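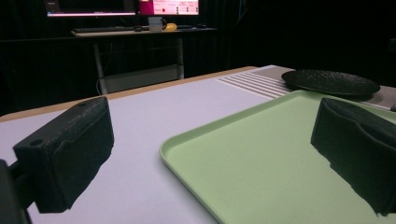

Home Selling Letting Moving Repairs Tips Contact

Getting a house ready for viewings

Most of the work before a viewing is small and can be done in a weekend with what is already under the sink. These tips were put together for sellers and landlords in Puvbridge, where most of the houses are older terraces, but they will do for a flat or a semi as well.

Front door and hall

Wash the door with warm water and a drop of washing-up liquid, then dry it with an old towel. Polish the letterbox and numbers last. If the door sticks, rub a candle end down the edge that catches before you reach for the plane. Doors swell in October and shrink back by spring, and one that has been planed in autumn can end up draughty.

Clear the hall of coats and shoes. Two coats on the hooks are fine, ten are not. Put a bulb of the same brightness in the hall and on the landing.

Squeaking stairs can often be quietened with talcum powder. Work it into the join between tread and riser with a dry paintbrush, walk up and down a few times and hoover up what is left.

Kitchen

Empty the worktops apart from the kettle and one other thing. Descale the kettle with white vinegar and water in equal parts, leave it for an hour, then boil it twice with clean water.

Grease on the tops of wall cupboards comes off with bicarbonate of soda mixed to a paste. Leave it on while you do something else. Don't use it on gloss doors, it dulls them. Rahel Kaufmann lost the shine on a whole run of units that way and had to have the doors resprayed.

Slack hinges: take the screw out, push a matchstick with a little wood glue into the hole, snap it off level and put the screw back. Leave it overnight before you load the cupboard again.

Bathroom

Old sealant puts buyers off more than an old suite does. Cut it out with a sharp knife, clean the gap with methylated spirit and let it dry fully. Fill the bath with water before you run the new bead, and leave the water in until the sealant has set. Masking tape either side gives a straight line. Pull the tape while the sealant is still soft.

For limescale round the taps, soak kitchen roll in lemon juice and wrap it round the base for 20 minutes. Not on gold or brass finishes.

Windows and blinds

Clean windows on a dull day. In sunshine the water dries before you can wipe it off and leaves streaks. Roller blinds that won't go back up – ours are Rollix, other makes work the same way – usually need the spring tightening. Pull the blind halfway down, lift it off the brackets, roll it up by hand and hang it again. Repeat if it is still slow.

Walls

Filler shrinks, so do deep holes in two goes. Touch up with the original paint if you have it, and use a small roller, as a brush mark shows on an emulsioned wall. Hamisi Ogola writes the room and the date on the lid of every tin he puts away.

Smells

Open the windows in the morning, not five minutes before people arrive. Skip the plug-ins. A bowl of bicarbonate in the fridge and another in the cupboard under the stairs will deal with most of it. Run the taps in any basin that is rarely used – the trap dries out and lets the drain smell through.

Papers to have ready

Put these in one folder in a kitchen drawer:

Boiler service record
Window guarantees
Council tax band
Parking permit details, if the street has them
Last year's gas and electricity bills

Peninah Massawe also keeps a sheet with bin days and the position of the stopcock. Viewers do ask.

Before you leave

Heating on low, lamps on in the back rooms, toilet lids down, loft hatch shut. Take the dog with you.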